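Plultlow learns to pinch

January 14, 2021

It is far too hot to be in the garage, so the robot has moved inside. Well, the computer half of the robot has. The other half is still out there under a beach towel with its elbow off, waiting on a bearing, and I've been sitting in front of the fan in my shorts working on the pretend one.

If you missed the earlier posts: Plultlow is a desktop arm I've been building since last March, partly at home and partly at the shared workshop in Rukholm, where they have a decent drill press and a laser cutter that works most weeks. The plan has always been modest. It sits on a table, it has a two-finger gripper, and one day it'll tidy up a mess of little coloured blocks without me touching the keyboard. So far the real one has picked up exactly one thing, a marker lid, and then flung it behind the freezer.

After the freezer incident I decided to do what everybody on the forums had been telling me to do since the start and build the whole lot in a simulator first. I'd resisted because it felt like homework (and because I like sawing things). But it's been a really good couple of weeks! You can run the same grab over and over, go and make a cuppa, come back and see where it went wrong, and you never have to crawl under a bench.

The model of the arm itself was the easy bit. I already had drawings for most of the parts from when I cut them, so I brought those in, set up the joints, made it the bright yellow I'm going to paint the real one if I can ever find the right tin, and gave it a green platform to stand on. The gripper took ages. I'd bought a Gavometti finger kit for the real arm and then hacked it about so much that the drawings that came with it were useless, so I ended up measuring my own fingers (the robot's, I mean) with calipers at the kitchen table and drawing them again from nothing.

Then I put a virtual camera on the wrist, looking down past the fingertips, because that's where the real camera is going to live. I'd say that's been the most useful decision of the entire project. From the side, every grab looks lovely. From the wrist you see what the arm has to deal with, and it's mostly shadows.
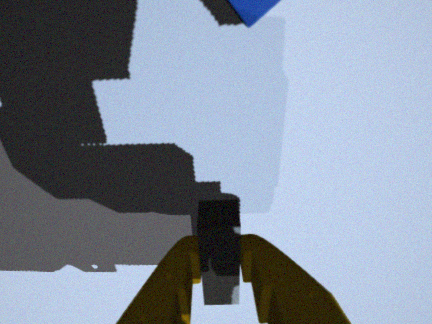
I'd been thinking of the grip as one number. Close the fingers until the motor complains, job done. In the sim that gave me two kinds of disaster. Either the fingers closed too gently and the block slid out on the way up, or they closed so hard that the physics had a little panic and the block shot off sideways like a watermelon seed. I counted that second one as the freezer incident happening again, and I was weirdly pleased, because it meant the simulator was being rude in the same way as real life.

What sorted it (mostly) was slowing down the last part of the close. The fingers come in at full speed until they're nearly there, then creep, and once there's contact on both sides the squeeze comes up gradually. I also had to fix the friction on the finger pads. I'd left it on whatever the default was, and the default seems to have been written by someone whose blocks are made of soap.

The other thing was the order of operations. I was letting the arm start lifting the moment the gripper said it was closed. The gripper says it's closed when it has been told to close, the big fibber, so now there's a short wait and a check before anything goes up. Such a small change! I lost two evenings to it.

I ran a proper batch overnight once all that was in. Out of 300 attempts, the pinch failed 17 times, and when I went through the failures nearly all of them were the arm going for a block at a bad angle and catching a corner. I can live with that for now. The week before, I'd have been happy to see it pick up anything at all. The log file came out at 1134 lines, and yes I read the whole thing, with a highlighter, like a person cramming for exams.

Next job was making the table less tidy. My early tests had one block sitting square in the middle of nowhere, and of course the arm did fine. Nobody's desk looks like that. So I scattered some pieces near the platform at odd angles, a red one, a purple one, an orange one and some little blue and magenta bits, and told it to have a go at those. I also dressed the room up a bit, which wasn't strictly necessary and took a whole arvo. There's a clock on the wall. There's a door with a long handle. The floor is a marbled tile pattern that I chose after trying far too many others, and I regret nothing.

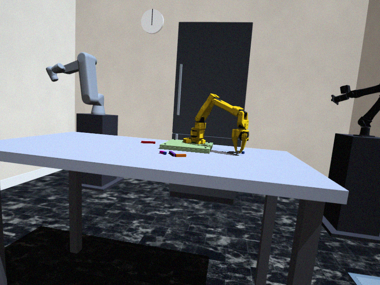 Why on earth would you spend a month on a fake arm when the real one is sitting there in bits, came a comment under the last post, and could you not have fixed the elbow by now?

Fair cop. I probably could have. But the elbow is waiting on the bearing and the bearing is coming from Lò, which is a lovely little parts shop with a very relaxed attitude to posting things, and I'd have been tapping my foot the whole time anyway. And I've already found two mistakes in the sim that would have cost me real parts. One was the shoulder limit, which I'd set wide enough for the forearm to drive straight into its own base. In the simulator you get a jiggle and an error message. In the garage I'd have got a cracked bracket and a bad mood. The second was the reach. I had the arm mounted much further back than it needed to be, and it was running out of puff at the near edge of the table. I've changed the drawing for the real mounting board now, before cutting it, which for me is a personal best.

So the fake one has paid its way. I do miss the sawing, though.

Back to the shadows, because they ended up being the big headache. My block finder is very simple. It looks at the picture from the wrist camera, picks out patches of colour and guesses which patch is a block and which way it's lying. Orange was easy from day one. Purple has been a nightmare. When the arm comes down over the table it throws its own shadow across everything, and a purple block in deep shadow is basically black as far as the code is concerned, and so is the shadow next to it. I watched it line up beautifully and pinch a patch of darkness more than once.

The tempting fix is to turn the shadows off. It's one tick box. I did it for an evening, and the detection went perfectly, and I felt like a genius until I remembered that my garage has a single light on a hook behind my head. Whatever I get away with in the sim I'm going to have to pay for out there. The tick box went back on.

What I've done in the meantime is make the arm look before it leans in. It stops higher up, opens the fingers, takes a picture, and uses that one to pick a target, then takes another when it gets lower and only uses it for small corrections. If the two disagree by too much it goes back up and starts again. It makes the whole thing slower (it's now about as quick as me looking for my glasses) but it has stopped grabbing nothing.

Blocks that touch each other are still a problem. Two little ones side by side come out as one blob with a confused opinion about which way it's facing, and the fingers try to come down right across the join. And a block that's butted up against another one leaves the fingers nowhere to go on that side. I've started having it nudge things apart first with one closed finger, which works often enough to be encouraging and sometimes sends everything on a tour of the table.
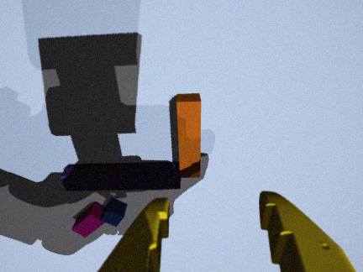
You could just move the lamp, somebody at the Rukholm workshop told me when I was moaning about all of it over the sandwich press. Put a light on each side and the dark bits fill themselves in, and have you thought about sticking one on the wrist next to the camera?

I had not thought about sticking one on the wrist next to the camera. I went home and tried it that night in the sim and it's heaps better. Purple is purple again from most angles. There's a bit of glare off the fingers when they're open, so I might scuff up the real ones or paint the insides something dull, but I'm going to order a small ring light and see how it goes. It does mean another cable down the forearm, and there's already a fat bundle in there, so I need to redo the clips. I've got a bag of 30 of them from another job which are all slightly too small. Might file them out.

Where things are up to, for anyone keeping track at home. The sim arm can find and lift a single block reliably, it manages a messy table on a good run, and it can't yet put anything down neatly. It sort of lets go and hopes. Putting down is next on the list, and I suspect it's going to be its own saga, because the release has the same trouble as the grab in reverse and one finger always lets go first.

The real arm needs its bearing, its mounting board and a wrist bracket with room for the light. I've booked a slot on the laser cutter and I'm taking the ply in as soon as the weather drops to something a human can carry ply in. If anyone has a good way of running cables past a rotating wrist without them getting chewed, please leave it in the comments. I've tried the spiral wrap and it squeaks.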